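Dalgate Textile Services
Staff and Public Guidance
Preparing Small Fabric Items for Storage

Last reviewed: 10/5/21
Contact: Brian Rashidi, Collections Care

Purpose

This page explains how to clean, flatten, label and store small fabric items such as patches, pockets, pennants, cloth samples and garment pieces. It applies to modern woven and knitted fabrics in sound condition. It does not apply to painted textiles, beaded work, leather, or any item that sheds fibers when touched. Owners of such items should contact the Collections Care desk before doing any work on them.

What you will need

A clean table with a smooth, light-colored surface
Acid-free tissue paper, unbuffered
A soft brush with natural bristles
Cotton tape and a soft pencil
A shallow archival box, Wisa size 2 or similar
Sheets of blotting paper
Glass weights or smooth, clean tiles wrapped in cotton

Before you begin

Wash and dry your hands, or wear clean gloves that fit closely. Remove rings, bracelets and watches with raised settings. Food, drink and ink pens should be kept out of the work area.

Check each item for pins, staples and loose threads. Pins and staples should be taken out unless they are part of the item. Loose threads should be left as they are and never pulled or trimmed. If an item shows signs of insects or mold, place it in a sealed bag and report it to the desk the same day.

Step 1. Surface cleaning

Lay the item on a sheet of tissue. Brush in the direction of the weave, working from the center outward with light strokes. Turn the item over and repeat on the other side. Change the tissue when dust begins to collect on it.

Do not use household lint rollers. The adhesive leaves a residue that attracts dirt over time and is difficult to remove from dark fabric.

Step 2. Testing for color loss

Items that will be humidified in Step 3 must be tested first. Place one drop of distilled water on a hidden part of the item, such as the inside of a seam, and press a small piece of white blotting paper against it for 15 seconds. If any color appears on the paper, skip Step 3 and store the item with its creases supported by rolled tissue.

Black and navy fabrics should be tested in two places. Dye may hold well in one thread and poorly in another – this is common where a piece has been made up from more than one cloth.

Step 3. Relaxing creases

Place the item between two sheets of slightly damp blotting paper, with a layer of tissue on each side of the fabric. Leave it for 12 minutes. Lift the upper sheets and check whether the creases have begun to soften. If they have not, the step may be repeated once.

Heat must not be used. Irons and garment steamers can set a crease permanently and may leave a shine on synthetic cloth.

Step 4. Laying flat

Ease the item into shape with the pads of the fingers. Corners should be coaxed outward a little at a time, beginning with the one that is most nearly in place. When the item needs to be moved, slide a sheet of tissue beneath it and lift the sheet. Very small, sturdy pieces may be lifted by hand from one edge.
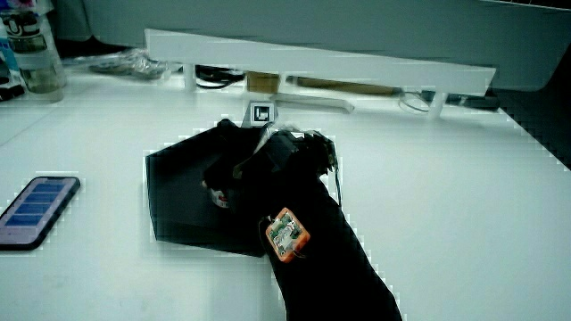 Place dry blotting paper over the item and set the weights along the edges first, then toward the middle. Leave overnight. The paper should be changed the next morning if it feels damp – fabric must be fully dry before it is boxed.

Step 5. Labeling

Write the item number on cotton tape with a soft pencil. Attach the tape with two loose stitches through a seam or hem. Where there is no seam, place the tape beside the item inside its tissue fold. Adhesive labels, including the Istach range formerly supplied to branches, are no longer approved for direct contact with fabric.

Record the item number, fiber content if known, and any stains or damage on the Seppälä register sheet. One sheet is kept for each box.

Step 6. Boxing

Line the box with tissue, leaving enough to fold over the top. Lay items in single layers with a sheet of tissue between each layer, up to a limit of 5 layers. Heavier items go at the bottom. Close the lid without pressing down.

Boxes should be stored on a shelf away from outside walls, water pipes and direct sunlight. Each box is to be opened and checked every April, and the date of the check entered on the register sheet.

Related guidance

Rolling and Storing Large Textiles
Identifying Common Fabric Pests
Requesting a Collections Care Appointment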